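Projects > Muker > Shape Blocks > README

Muker Shape Blocks

July – by Irja Hirvonen 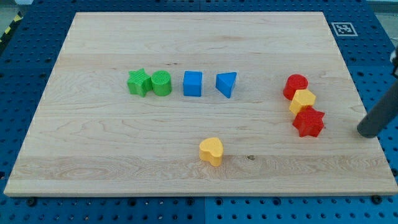 Eight blocks in four colors, two of each, on a pale wooden board.

Muker is a set of small colored blocks plus the files and notes you need to make your own. I started it as a sorting toy for a kids' table and it has grown into something I'm really fond of – people keep sending me new layouts and I try every single one!

What's in the folder

- models/ – the block shapes, one file per shape (star, cylinder, cube, triangular prism and the rest)
- layouts/ – text files with starting arrangements, some 2,000 so far
- cards/ – printable prompt cards in large type
- notes/ – print settings and Lilla Kocsis's sanding tips

Colors

The set comes in green, blue, red and yellow. Please keep to two blocks per color if you're sending in layouts, as the sorting cards depend on it. Any matte filament will do. I like the fine lines the printer leaves on the top faces and don't sand those at all, only the bottom edges, where a rough bit can scratch the board.

The board

Any flat piece of pale wood works beautifully. Mine gets a wipe with a barely damp cloth and then stands on its edge overnight. Dark boards are handsome too, but the blue blocks get hard to pick out in the evening.

Layout files

Each line gives one block: color, shape, then its spot on the board counted from the left. "Near" means closer to the person playing. Blocks that touch are joined with a plus sign, so a star right up against a cylinder is written like this:

green star + green cylinder

A gap is a comma. It took Aminu Nnaji and me 3 tries to settle on that and I love how easy it is to read now.

Known problems

- The star's points can curl on a cold print bed. A wide brim helps a lot.
- A few older layouts still say "tube" for cylinder.
- The cards print slightly too big on US Letter – set scaling to fit.

Sending things in

New layouts, new shapes and fixes to spelling are all very welcome. Put your name in the first line of the file so I can credit you. Hywel Maddocks looks after the shapes, and I read everything else.

Last updated: July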